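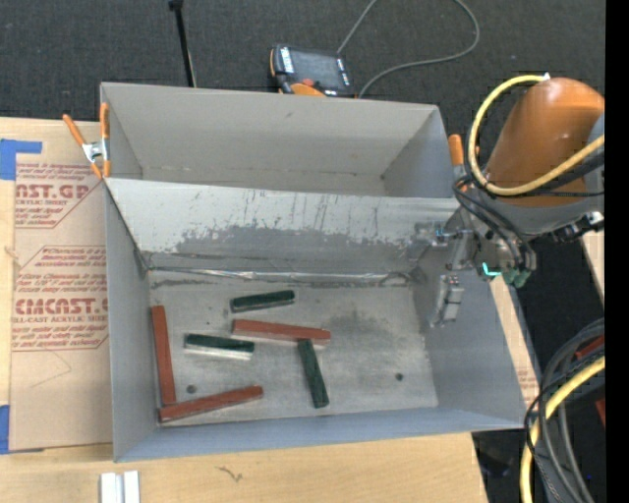
A robot arm reaches over a metal bin holding green and reddish-brown blocks. Two parts of the bin matter in this article: the sloping divider and the shiny seam at its foot.

Why Did the Robot Stop? A Fault in a Bin-Picking Machine

Reading level: grades 4 to 6
Updated March 2018

Bin picking is the job of taking loose parts out of a container, one at a time. People do it without much thought. If you have ever reached into a toy box and pulled out one brick, you have done bin picking.

For a robot the job has several steps, and a mistake can happen in any of them. This article follows one mistake from start to finish. It happened in February on a test machine called Clurnik, at the Pfister workshop. The blocks are not fragile and nothing was broken. The machine stopped itself. The engineers then had to find out why, and that took longer than the stop did.

The job

Clurnik's job is to pick blocks out of one section of the bin and put them in the other section. When the first section is empty, the job is turned around and the robot moves the blocks back. This can be repeated for hours. One trip of one block from one side to the other is called a cycle.

Each cycle has these steps:

Look. A camera measures the bin and everything in it.
Choose. A computer program picks a block and works out how to hold it.
Reach. The arm moves the gripper down to the block.
Grip. The gripper holds the block.
Check. Sensors test whether a block is being held.
Move. The arm lifts the block, carries it over the divider and lets go.

The program that does the choosing is called Grasex. The gripper and its sensors were supplied by a firm named Dorner. You do not need to remember this, but the names come up again below.

What the machine measures

Your eyes and brain see a block and know at once that it is a block. A robot camera gives the computer a list of numbers. For every small spot in the view, the camera reports a color and a distance. The distance number tells how far away that spot is. Engineers call this kind of picture a depth image.

Grasex looks for places in the depth image where the distance changes suddenly. The top of a block is closer to the camera than the floor of the bin, so there is a jump in the numbers at the edge of the block. Two straight edges with a flat surface between them are a good sign that a block is there.

Most of the time this works well. The blocks have straight sides and flat faces. They can lie at any angle, and the program does not mind. A block that leans on another block is harder. A block that lies close to a wall is harder still, for two reasons: the wall hides part of the block from the camera, and the gripper needs space to reach down beside the block without hitting the wall.

The fault

On the day of the fault, Clurnik was running a long test. The test had gone well for 170 cycles. On the next cycle, the arm moved down toward the foot of the divider. There was no block at that spot. The gripper closed, the tip touched the metal, and the arm kept trying to go lower. Within a fraction of a second the force on the arm passed its limit. The arm stopped and stayed still, and an error message appeared on the screen.

This is called a protective stop. It is a safety function built into the robot's control system. The controller keeps comparing the force it expects with the force it measures. If the difference is too large, the controller assumes the arm has hit something, and it stops the motors. It does not know what was hit. It could be a bin or it could be a hand. The controller treats both the same way.

A protective stop is the correct result when something has gone wrong. It means the last layer of safety worked. It also means that the layers before it did not, and that is what the engineers wanted to understand.

Finding the first cause

The robot saves its data during every cycle, including the depth image. The engineers opened the saved image from the cycle that failed and looked at the numbers near the divider.

Look again at the photo at the top of this article. The upper part of the divider is pale. The lower part is darker gray, and the line between the two is ragged, like a worn coating. At the bottom of the divider, along the back edge of the floor, there is a shiny silver seam with an uneven surface.

Dull surfaces send light in many directions, so some of it always gets back to the camera. Shiny surfaces act more like mirrors. They send most of the light one way. If that way is toward the camera, the spot is too bright to measure. If it is away from the camera, the spot is too dark to measure. Either way the distance number may be missing or wrong.

In the saved image, many numbers along the seam were missing. Others were too small, which told the computer that the metal was closer than it really was. By chance the wrong numbers made a long, narrow shape with fairly straight sides. To Grasex, this looked like the top of a block lying against the divider. It had found a block made of bad numbers. Engineers call this a false detection.

You can try a simple version at home. Put a metal spoon and a wooden spoon on a table under a lamp. Move your head slowly from side to side. The bright spots on the metal spoon slide around as you move. The wooden spoon hardly changes. Now imagine trying to measure the shape of each spoon by looking only at the light.

Finding the second cause

One mistake is often not enough to cause a stop. A robot program should check its plan before it moves. Grasex has a rule for this. Every point on the path of the gripper is compared with a drawing of the bin stored in the computer. If the gripper would pass through a wall or the floor, the plan is thrown away and the program chooses another block.

The drawing was the second problem. It had been made at the start of the project, when the bin was first put on the table. After that the bin had been taken off for cleaning and put back in a slightly different position. The real bin had moved. The bin in the computer had not.

The difference was 3 millimeters. That is less than the width of a pencil. For a gripper working close to metal, it is a lot. In the computer's drawing, the gripper had just enough room. On the table, it did not.

So there were two causes, and both were needed. If the seam had been measured correctly, the robot would not have gone there. If the drawing had matched the bin, the plan would have been rejected. Many faults in machines are like this. It is a common error to find one cause, fix it, and stop looking.

What was changed

The first change was to the program. Grasex now ignores a narrow strip along the foot of the divider when it searches for new blocks. A real block that lies partly in the strip can still be found from the part that sticks out. A shape that lies entirely inside the strip is skipped until the next look.

This change has a cost. A real block could roll or slide into the strip and be skipped many times. If the same shape is skipped too often, the machine now pauses and asks a person to look.

The second change was to how the bin is set up. The bin is held to the table with clamps. In the photo, the orange handles of one clamp can be seen at the upper left edge of the bin, and the handle of another sticks up near the right edge. A clamp stops the bin from sliding, but it does not put the bin in the right place to begin with. The engineers therefore added a measuring step. Each time the bin is moved, the arm must touch the rim at several known points, slowly and with very little force. The computer then updates its drawing. This is called calibration.

The third change was a slower final approach. The last part of the move down to a block is now done at low speed. If the gripper touches something too early, the force grows more slowly and the arm can stop sooner.

What to do when a robot stops

A stopped robot is not the same as a robot that is switched off. The motors may still have power, and the arm may start again when the error is cleared. At the workshop, these rules apply after any stop:

Do not reach into the bin.
Do not touch or push the arm.
Read the message on the screen and write it down.
Have a trained adult put the robot into a safe state before anyone goes near the gripper.
Save the data before restarting. Once the machine is restarted, some of it is lost.

The last rule is easy to forget. Without the saved depth image, the engineers would have known only that the arm hit the bin. They could have restarted the test and it might have run for a long time before the same thing happened again.

Words to know

Bin picking: taking loose parts out of a container one at a time.
Calibration: measuring a machine and its surroundings so that the numbers in the computer match the real thing.
Cycle: one complete round of a job that repeats.
Depth image: a picture in which each spot has a distance as well as a color.
False detection: finding something that is not there.
Gripper: the part at the end of a robot arm that holds objects.
Protective stop: an automatic stop made by the robot's controller when something is outside its limits.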